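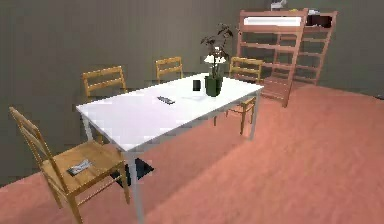

30 Jan 2018

Glue day again! Opened the second tub of the Brenus hide glue and soaked 28 g of granules in cold water overnight (the Kassab stuff took half that time, but it stank up the whole shop). Warmed it in the double boiler this morning, went a bit too thin, let it sit with the lid off and it came back nicely.

Test joints, 15 of them, all scrap maple from the Grotthorpe offcuts bin. Clamped 13 before I ran out of clamps, so the last two got tape and a brick – we'll see!

Whoever has the small Dadano thermometer, please put it back on the hook, I was guessing by finger all morning and I don't love it.

To do: label the jars, order more granules, break the joints on Thursday and write down which ones let go at the glue line.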